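# How Do You Teach a Robot to Pick Things Up?

Aguiar is a robot workshop in Zonville. Twice a year it opens its doors to school groups. This page is for children who are coming on a visit, and for anyone who came last time and wants to read more.

## Hands first

Put a sock on the floor and pick it up. You probably didn't think much about how you did it. Your eyes found the sock, your arm went down, your fingers opened, and then they closed at the right moment.

A robot arm needs all of those steps too. It has motors to move it, but motors don't know what a sock is. One way to write the instructions is to tell the robot exactly how far to move each joint. That works well in a factory where the parts always arrive in the same spot. It works badly in a home, where things get left in all sorts of places.

Another way is to show the robot what to do, many times, and let a computer look for the pattern. That is the part of the work you see at the open day.

## What happens at the tables

The person doing the showing is called a demonstrator. The demonstrator holds a gripper in each hand. A gripper is a kind of hand with two fingers that come together like the ends of a pair of tongs. When you visit, you stand behind the line and watch while a demonstrator does one small job over and over. At station 4 the job is to pick up a soft orange toy and put it in a white bin. 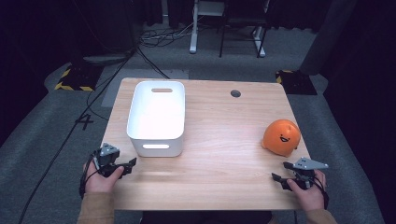

Each time through the job is called a try. A try has a beginning, when the grippers are open and away from the toy, and an end, when the toy is in the bin and the grippers have moved back. Then the toy goes back on the table, but not in the same place. It might be near the bin, or far away, or lying on its face. The demonstrator moves it on purpose so that the computer gets to learn from different starts.

Ruby-Lee Ormsby is one of the demonstrators. Before this she worked in a bakery, and she says the two jobs make the same muscles tired. On a long day she can do 245 tries. The group wanted 3,000 tries of the toy job before they began training the computer, so she shared the work with Italo Sartori and Tainá Damasceno.

Not every try is a good one. Sometimes the toy slips out of the fingers. If that happens, the demonstrator may pick it up again and carry on. Those tries are kept and given a label, so the computer can learn what picking something up again looks like.

## What the gripper sees

The grippers you see at station 4 carry cameras. A gripper camera doesn't see the whole room. It sees its own two fingers and whatever is close by. When the gripper moves, the view moves with it.

Try making a gripper view at home. Hold your thumb and first finger in front of one eye, pointing away from you, and close the other eye. Walk slowly toward a cushion. The cushion gets bigger, but your finger and thumb stay the same size.
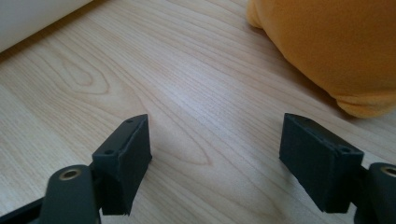 *Page last changed: October 9, 2021*

The computer uses this kind of view to work out where the fingers are compared with the thing they need to grab. If the thing is off to one side, the gripper has to turn or slide until it is between the fingers. Then the fingers can close.

A camera higher up helps with a different question, such as where the bin is. One view is good for small moves and the other is good for big ones. People do something like this as well. You look across the room to find your cup, and then you look more closely when your hand gets near it.

## Why soft toys?

Vlasta Bartoš plans the jobs for the tables. She picks objects that are hard in different ways. A wooden block keeps its shape when you squeeze it. A soft toy changes shape, and it can look different after every squeeze. It is also a good thing to practice with because it doesn't break when it is dropped.

The finger pads are shaped like blocks with flat sides facing each other.

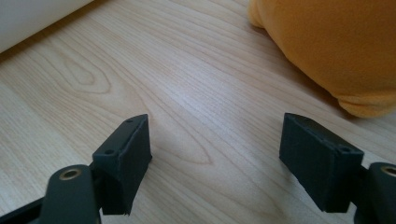 Flat sides give the fingers more room to touch a soft thing. A pointed finger would push into it in one small place, and the toy could spin. If you have chopsticks at home, try lifting a marshmallow with the thin ends and then with the thick ends.

## After the tries

All the tries are saved on a computer. Rosimeire Figueiredo and her team check them and take out the ones where a camera was covered or a cable came loose. Then the training begins. The computer looks at the camera views and guesses the next move, and its guess is compared with what the demonstrator did. It starts out with bad guesses. It gets another turn, and another, for a very long time.

When the training is finished, the team lets a robot arm have a go. Visitors sometimes get to watch this part, but it depends on the day.

## Words to know

**Gripper:** a robot's hand.

**Demonstrator:** a person who shows how a job is done.

**Try:** one time through the job, from start to end.

**Training:** the time when a computer learns from the saved tries.

## If you are coming

- Wear closed shoes.
- Stay behind the line and step over the cables, never on them.
- Ask before you touch a gripper.
- Bring your questions on paper. The demonstrators stop to answer them between tries.

The next open day is in December. Your teacher can sign up your class at the Aguiar front desk.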